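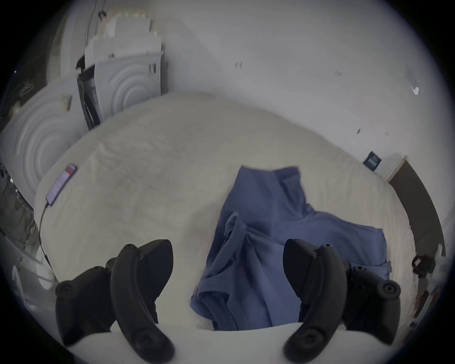 两只黑色手持控制器，床上摊着一件蓝色衣物

Protamton 手持采集套件（社团版）

首页 > 器材库 > 示教与数据采集 > Protamton 手持采集套件
器材编号：1412
状态：可借
借用对象：Ganport 机器人社正式成员，叠衣项目组优先
借期：2周，可续一次
页面维护：Nisha Tripathi
最后修改：2021年2月11日

简介

厂家的宣传页上写着“零基础，当天上手，在家就能教会机器人做家务”。这句话我们原样抄在这里，方便大家借之前先读一遍，用完再读一遍。

套件的用途很简单：人拿着控制器做动作，软件记录双手的位置和姿态，再配合画面，整理成机械臂能学的示范数据。本社拿它做叠衣服的课题，参加的是 Rothe 校际家务机器人赛的软物组。它能记录动作，这一点没有争议。记录下来的东西有多大用处，请看后面的“实测”一节。

清单

手持控制器，左右各一，黑色，带弧形追踪环
腕带一对
充电线
收纳箱（盖子的卡扣松了，搬的时候托住底部）
校准板一张
纸质说明书一本，英文，第三章的接线图与本社这一版不符，别照着接

头戴设备和电脑不在套件之内，要另外填单。每学期都有人以为借了套件就什么都齐了，抱着箱子回宿舍，晚上十点在群里找头显。

厂家参数与我们的看法

追踪精度：厂家标“毫米级”。在什么距离、什么光线下测的，手册没写，我们去信问过，回信附了同一份宣传册。双手分开、动作慢的时候，轨迹看着是平滑的。两只控制器靠得太近，或者一只挡住另一只，轨迹就会跳。叠衣服恰好要不停地把两只手凑到一起。

续航：厂家标“全天”。不知道他们的一天有多长。请按一个下午来安排，带上备用电池。

场地要求：厂家标“任意室内环境”。大面积白墙、反光塑料、镜子都可能影响定位，说明书的附录里自己也承认了，字号很小。

自动标注：厂家标“一键完成”。按下去确实会出结果。Caradog Lewis 拿人工标注对过，“抓起”和“放下”的分界经常差出一截，袖子折到一半就算完成的也不少。目前的规定是自动标注只作草稿，必须有人复核签名。

实测：叠衣项目

去年11月，项目组用这套器材录了338段示范，对象是短袖、长袖和毛巾。Yupin Hemmin 负责筛选，标准是双手轨迹连续、画面和动作对得上、衣服最后确实叠成了。她筛完以后的意见是，长袖那一批建议整批重录。

训练的结果大家在例会上看过。毛巾可以叠，前提是毛巾已经铺平。短袖有时可以。长袖，机械臂会很有礼貌地把一只袖子提起来，停住，再放回原处。Kirsty Naylor 认为原因是示范太少，Jaruwan Intarasuk 认为是每个人叠法不同，同一件衣服有人先折袖、有人先对折，模型学了个平均。两种说法都有道理，也都还没有实验支持。写申报书的同学请不要把其中任何一种写成结论。

另外提醒一句：申报书草稿里有“显著提升”四个字。相对于什么提升，提升了多少，写清楚，写不清楚就删。

录制要求

一、衣服的初始状态要随意。有的同学为了好录，先把衣服理得整整齐齐再扔一下，这种“乱”一眼就看得出来，筛选时会被去掉。
二、衣服与底面的颜色要有反差。浅色床品配深一些或者带颜色的衣服比较省事，白衬衫放白床单上就不要录了。绒面的布料会带着衣服一起走，可以录，请在备注里写明“绒面”。
三、工作区里的手机、充电线之类，能收就收。留着也可以，填进“杂物”一栏。模型会不会把线当成衣边，我们还没测过，所以才要登记。
四、动作放慢，但不要演。不要举着袖子停三秒等软件反应。
五、录错了照样保存，文件名后面加 fail。失败的示范留着以后可能用得上，Caradog 对此十分坚持。
六、每录完一组，用校准板重新校一次。漏掉这一步的整组作废，没有商量。

常见问题

控制器灯亮但软件找不到设备
先重新配对，再换接口，然后重启软件。说明书建议恢复出厂设置，请不要这样做，恢复以后社里的配置全没了，要重做一遍。

左右手反了
软件更新之后出现过。设置里有对调选项，改完录一小段确认，别直接录一整晚。

可以在宿舍录吗
可以，社里没有专门的家居场地。请先征得室友同意，证件、信件、聊天内容不要入镜。上传前自己看一遍，别指望厂家说的“智能隐私遮挡”，它遮过一只枕头。

可以借去做别的项目吗
可以申请。Rothe 赛前一个月停止外借。

需要买新版吗
Prillarden 的代理来演示过新版，演示台上叠的是一块方巾，铺得很平，叠得也很平。我们问能不能换成长袖，对方说下次带来。社里暂不考虑购买，等看到长袖再议。

归还

归还时两只控制器都要开机检查，追踪环上有裂纹要当面登记。用户目录下的数据先拷走，我们会清盘，清盘之前不另行通知。电池单独装袋，不要留在控制器里。

评分（社员填写，满分5）

追踪：3
软件：2
说明书：Kirsty 填了“无”，系统不接受，暂空

相关器材

Protamton 备用腕带
校准板（大号，A2，有折痕）
桌面夹具，叠毛巾用
头显借用单（另页）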